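Awasthi Robotics Help > Student Projects > Simulation

Two-arm assembly cell: wrist view shows a part, planner says nothing is in reach

Posted by covdale_team, Feb 17, 2026

Our club is building a two-arm assembly task in simulation for the Dukthorpe student challenge. The table holds an orange ring on a square fixture, an open tray, a red cube, a few short pins and several round gray parts. The arms are fixed along the far side of the table.

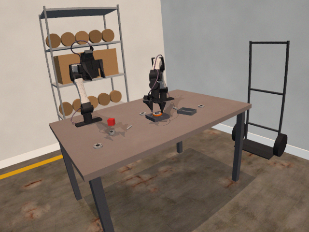 The script is supposed to select the nearest round part for each arm and pass its pose to the planner. In 12 runs the planner returned "no target in workspace" 2 times, on seeds 3746 and 3586. The other seeds plan normally. We log the wrist view just before the call.
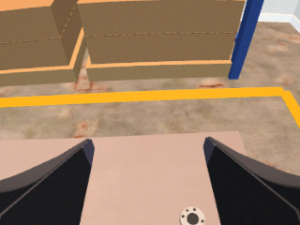

Part poses are read from the simulator, so detection should not matter. We have already raised the planner timeout and gone back to the October build - no change. Is there a known problem with selecting by distance?
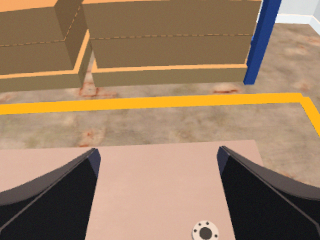

pornlow_lab

Print the frame name along with the pose. If the pose is in world coordinates and the planner expects the arm base, some layouts will still fall inside the limits by luck and the rest will be rejected. That fits what you describe. Transform once, right after the read, and delete any other transform in the chain.

gridsquare

had the same error, reinstalled everything and it went away. try that
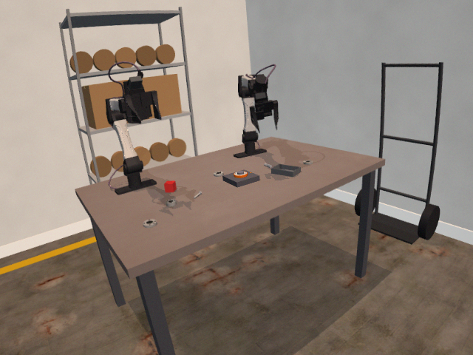

awasthi_docs
Forum moderator, simulation boards

Reinstalling will not fix a frame mismatch. Check the order of operations too: if the distance is computed before the layout is reset, the script ranks the parts by their old positions. Step the simulation once after the reset, then read the poses. Post the printed pose and frame name for both failing seeds, plus one seed that works. Also confirm that each arm uses its own base frame - copying the left arm's config to the right one is a common mistake.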